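Chapter 4
Bags, Straps and Seams

By the end of this chapter you should be able to:
name the main parts of a soft bag
tell the difference between a structural seam and a finishing seam
explain how padding changes the way a bag is cut and sewn
inspect a finished bag and record what you find

4.1 Why start with bags

Most of the articles covered so far in this book lie flat. A tea towel, a cushion cover and a table runner can each be checked on a bench with a ruler. A bag is harder. It has an inside and an outside, it has to carry weight, and it gets picked up by the same few points every time it is used. Those points are where bags fail.

Records kept by the repair counter at Dramcombe show the pattern well. Of 217 soft bags brought in for mending over two years, more than half had given way where a strap met the body. Zippers came next. Torn panels were uncommon, and most of those were old bags with sun damage. Stamatia Economou, who set up the counter's record book, asked staff to write down the part that failed before writing down the kind of bag. We follow the same order in the exercises at the end of this chapter.

4.2 The parts of a bag

The body is made of panels. On a simple tote there may be only two. A padded bag has more, as each panel is a sandwich of outer fabric, wadding and lining, and the layers are usually quilted together so the wadding can't slide to the bottom. Quilting also makes the panel stiffer, and a stiff panel holds a rounded outline that a single layer of cloth would not.
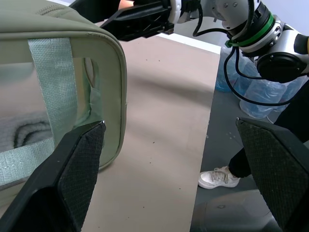
Figure 4.1 Padded bag with a woven strap down the front. Note the raised seam along the outer rim.

The rim seam deserves attention. Where several thick layers meet at a curve, the seam allowance has to be trimmed or the edge will pucker. A raised seam may be bound with tape or may have piping sewn into it. Both protect the edge from rubbing, and both add bulk that the machine needle must get through.

Straps are generally woven webbing. The weave may be plain, ribbed or patterned with a fine grid, and it affects grip as well as colour and appearance. A wide strap spreads the load over more of the panel. If a strap runs over a pocket, the maker has to decide whether it will be stitched down before the pocket is attached or left free across the opening.

Pockets, tabs and loops are called secondary parts. They carry less, but they catch on things, so their ends should be caught inside a seam wherever the pattern allows.

4.3 Cutting allowances for padding

Padding takes up length. When a quilted panel is stitched it draws in, and a panel cut to the finished size will come out small. Cut the layers oversized, quilt them, then trim to the pattern. For the Flallel practice bag in Appendix B, add 19 mm on every side before quilting. Webbing for the same bag is cut at 1000 mm, with both ends heat-sealed or folded under twice.

Before going on to Section 4.4, find a padded bag at home or in the classroom and sketch its front panel. Label the body, rim seam, strap and any secondary parts. Keep the sketch, which you will need for Exercise 2.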